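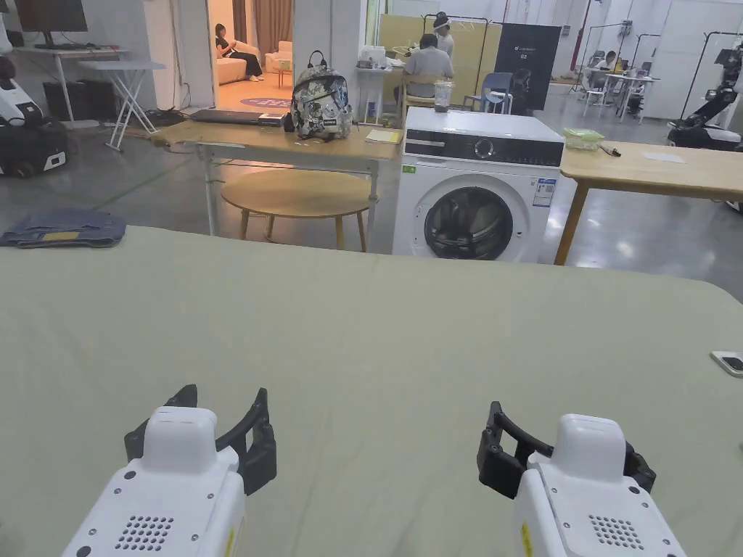 Skimholm Community Hall
Building and fire safety inspection – checklist with comments

Area covered: main hall, supper room, kitchen, store, both toilets, rear deck, car park
Inspected by: Enikő Hajdu
Accompanied by: Patricio Yáñez (bookings and keys)
Month: July
Start: 8.15 am
Previous inspection: July last year

Ratings used
OK – no action
Monitor – acceptable now, look again at next inspection
Fix – repair within the period given
Urgent – do not use until repaired

1. EXITS AND EGRESS

1.1 Front double doors open outward without a key – OK
Both leaves swing freely. The left floor bolt was down on arrival and Patricio lifted it. It has to be up whenever the hall is occupied. This was also noted last year, and the laminated notice that was meant to go beside the door has not gone up.

1.2 Side exit to car park – Fix, 14 days
The door drags on the sill for the last part of its travel. It opens with a firm push, but a child or an older person would have trouble. Plane the bottom edge and reseal it. Check the hinges first, as the top one has a screw that no longer bites.

1.3 Rear exit to deck – OK
Push bar works. Paint has built up on the strike plate but it is not stopping the latch.

1.4 Exit paths clear – Fix, same day
Stacked chairs were sitting in the passage between the supper room and the side exit. They were moved to the store during the inspection. Hirers are putting them there because the store is full (see 6.1).

1.5 Illuminated exit signs – Monitor
All lit. The one over the side exit is noticeably dimmer than the others. Ask the electrician to look at it when he is next on site.

1.6 Emergency lights, discharge test – Fix, 30 days
The fitting above the stage went out after 42 minutes. The remainder were still going at the end of the test. Replace the battery or the whole fitting, whichever is cheaper. Noretti supplied the last lot and should still have the details.

2. FIRE EQUIPMENT

2.1 Extinguishers – OK
Tags punched and current. Pins and seals in place. The kitchen extinguisher is now on its proper bracket by the door and no longer beside the stove.

2.2 Fire blanket, kitchen – OK
Tabs hang clear. The cover is greasy and should be wiped down.

2.3 Hose reel – Monitor
Runs out fully and shuts off at the nozzle. Slow drip at the isolating valve when it is turned on. The valve is to be left closed between uses as marked on the wall.

2.4 Smoke alarms – Fix, 7 days
Supper room alarm did not sound on the test button. New battery fitted, still nothing. Replace the unit. Main hall and store alarms sounded normally.

2.5 Evacuation diagram – Fix, 30 days
The diagram in the foyer still shows the old ramp. Ye-ji Ok has the plan file and has offered to redraw it. The assembly area is the grassed corner past the bike rack, and the new diagram should say so in words as well as with the symbol.

3. ELECTRICAL

3.1 Switchboard – OK
Locked, labelled, clear space in front. The safety switches tripped correctly on the test button. The circuit list inside the door is handwritten and fading, but it can be read.

3.2 Power points – Fix, 7 days
Double outlet on the north wall of the main hall has a cracked faceplate. It has been taped over and is not to be used. Licensed electrician only, please. Last time someone changed one of these over a weekend and the earth was left loose.

3.3 Leads and portable equipment – Monitor
Tags are current on the urn, the fridge, the vacuum and the PA. A brown extension lead in the store had no tag and a nick in the sheath. Cut up and binned. Hirers who bring their own equipment are meant to bring it tagged. The hire form says this on the second page, where few of them read it.

3.4 Ceiling fans – OK
No wobble on any speed. Blades need dusting.

4. KITCHEN

4.1 Gas stove and bayonet – OK
Soapy water test on the fitting, no bubbles. Flame failure works on all burners.

4.2 Hot water – Fix, 14 days
Water at the handwashing basin measured 69 degrees, which will scald. The tempering valve is either stuck or has been bypassed. A sign has been put on the tap. The plumber should check the kitchen sink at the same visit.

4.3 Rangehood filters – Fix, 30 days
Heavy with grease. Soak or replace. Put it on the quarterly cleaning list, as it does not seem to be on any list now.

4.4 Floor – Monitor
Vinyl is lifting slightly at the join near the servery. Not a trip hazard yet.

5. FLOORS, STAGE AND FURNITURE

5.1 Main hall floor – OK
Boards sound. The new finish from Coste has held up well. Felt pads are missing from a lot of the older chairs and they will mark it.

5.2 Stage steps – Fix, 14 days
Handrail on the right-hand side moves at the base. The non-slip strip on the second step is peeling.

5.3 Folding tables – Fix, before next hire
One trestle has a locking brace that slips under load. It has been marked with red tape and put at the back of the store. Venla Pelkonen reported this one in the hall book, with the table's number, which made it easy to find. Cloths should come off when tables are checked after a hire, as the hinges can't be seen with them on.

6. STORAGE AND OUTSIDE

6.1 Store room – Fix, 30 days
Overfull. Paint tins and a part drum of Prakell floor cleaner are on the top shelf above head height. Move liquids to the bottom shelf. The safety data sheet for the cleaner was not in the folder.

6.2 Deck and ramp – Monitor
Two boards at the foot of the ramp are soft at the ends. Ramp surface gives good grip. Clear the leaves more often over winter.

6.3 Water tank – OK
Holds 4000 litres. Lid secured, strainer in place. Stand is level and free of rust.

6.4 Car park – Monitor
Pothole at the entrance has opened up again. Light on the corner pole comes on at dusk.

7. FIRST AID AND RECORDS

7.1 First aid kit – Fix, 7 days
Saline and burn gel out of date. Adhesive dressings nearly used up.

7.2 Hall occupancy notice – OK
Displayed in the foyer. Maximum 167 persons.

7.3 Incident book – OK
Two entries since the last inspection, a cut finger in the kitchen and a stumble on the stage steps. The second one relates to 5.2 and should have been passed on at the time.

FOLLOW-UP

Electrician (1.5, 1.6, 3.2) – Patricio to book
Plumber (2.3, 4.2) – Patricio to book
Smoke alarm and first aid supplies – Noémi Bárány to buy, receipts to the hall account
Carpentry (1.2, 5.2) – quote wanted before work starts
Store room clear-out – one morning, to be arranged

Finished: 11.40 am
Copies: noticeboard, hall book, Noémi Bárány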